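Subject: Re: [illey-watch] Quick recap of Monday's meeting and the phone tree

Hi all,

Replying to the whole list so everybody gets the same answer. First, thank you so much for the turnout on Monday! I was expecting one row of chairs and we had people standing along the wall. If you came for the first time, please come again (and drag your neighbor along).

On 10/02/2021 a list member wrote:
> Can someone explain what the patrol cars were doing on Foley Street
> last night? I counted at least three and they had the road closed by
> the dry cleaner until after I went to bed. My son says it was a
> break-in, the lady at Bisto says it was a gas leak. Also, is the
> phone tree still going? I never got a call.

Break-in, not gas. The officer at the precinct desk told me a side door at the storage units behind Foley Street was forced, and they closed the road while they checked every row. Two people were stopped near the bus turnaround. I don't know if they were charged, so please let's not post names or guesses on here. One unit was opened and the owner has been called. If you rent there and haven't been down to look at your lock, go look at your lock!

If you have a doorbell or porch camera facing Foley or Illey Road, please check it for last night between supper and midnight. Don't send clips to the list, they clog everybody's inbox. Call the desk, extension 181, and they'll tell you how to get it to them. They were really friendly about it when I called.
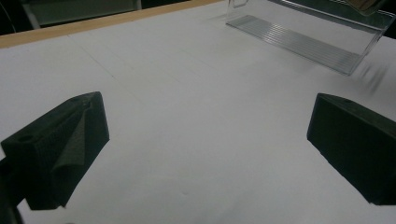

Clear acrylic stand on a white tabletop, two dark gripper fingers in front

Now the phone tree. Yes, it is still going, and no, it did not work last night. The list we've been calling from is old and half the numbers on the Notunska Court branch ring through to people who moved away. I'm redoing it this weekend and I'm excited about it, because the new one has two callers per branch, so if one is at work the other picks it up. Reply to me off-list with your number and the hours you don't mind being called. Night owls very welcome!

Flyers: the print shop will do up to 650 for us at the school rate, which covers every door on the east side with a few left over for the laundromat. I need walkers for Notunska Court and the lower end of Foley. It's a nice walk and the dogs can come.

Porch light night is on again in December, same as last year. More on that when the date is settled.

East side list mom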